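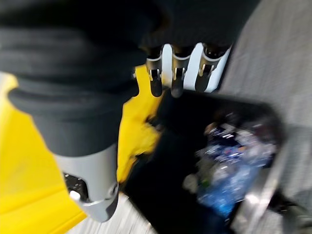
The Alov open day has been on my list for years, mostly because it falls in July and promises air conditioning. Alov takes in tarps, tents, awnings and rain covers that people have given up on, and once a year it lets the public in to see what happens to them. Folding is what happens to them, for the most part. I had expected sewing. The stuff on show when I got to the handling area was a bright yellow sheet, fabric or plastic, I never settled which, with a big flat panel lying obediently on one side and a pinched-up bunch of wrinkles on the other. I own several covers that look exactly like the wrinkled part all the way across, so I felt at home.

Admission was $3, which also bought a paper cup of lemonade and a map of a building with one hallway. The map was laminated. You had to give it back.

Our tour began in the sorting room, where everything that arrives goes on a long table and gets a tag. Mine would have been number 735 if I had brought anything, according to the woman with the tags, who seemed let down that I hadn't. She showed us a Lacroix awning with a hole in it the size of a dinner plate and said it was a good one. I asked what a bad one looked like. She said, "Mildew," and moved us along.

The folding talk lasted longer than some weddings I have enjoyed. The main points, as far as I can read my notes: get the air out first, go in thirds on anything big, and never use the same creases twice running, or they crack. A man behind me said he just stuffs his in the bag. The room got very quiet.

After that came the Flerka stand, which sold storage bags, and the Zisham stand, which sold nearly identical storage bags in green. They had been placed side by side. I bought a Flerka because the line was shorter, and my tent does not fit in it.

The repair room was closed for lunch both times I tried it. Through the window I could see two sewing machines and somebody's sandwich.

Parking is in the field behind the building, and the gate sticks, so lift it before you push. They do a smaller open day in December for winter covers. I've put it on the calendar, and I have until then to find out what's under my porch.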